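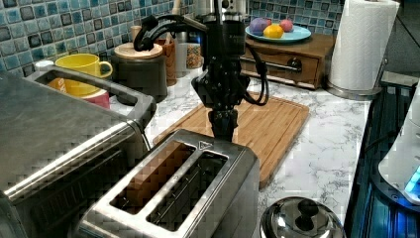 Last edited: Saturday, 9:14 PM

Thread: Slot insertion, success metric in the Prorlow method

gadville_rig
First result on the toaster task. 2000 training episodes, one policy, gripper pointing straight down over the slots. The bamboo board sits behind the toaster from this side. Held-out score is 132 failures in 1709 trials.

kdof6
What counts as a failure? Dernix scores a tilted slice as a success if it ends up in the slot. If you do the same, your number says little about pose error.

gadville_rig
Tilted counts as failed. Timeouts too.
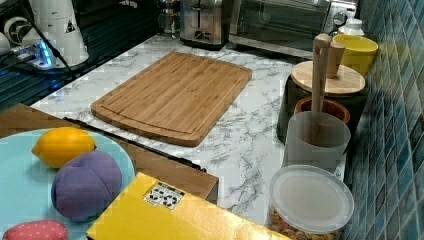

Vol. 2, p. 132

torque_nm
Same counter from the other side, board in the middle and toaster at the back. Steel, glossy tile and clear plastic will all hurt depth. Did you mask the background?

gadville_rig
No mask. Two views, RGB only.

kdof6
Then I don't buy the De Graaf comparison. They used depth and a fixed board. Rerun their baseline on RGB first.

torque_nm
Disagree. The comparison is fine if the table lists inputs per row.

gadville_rig
I'll add the column. Baseline rerun is queued.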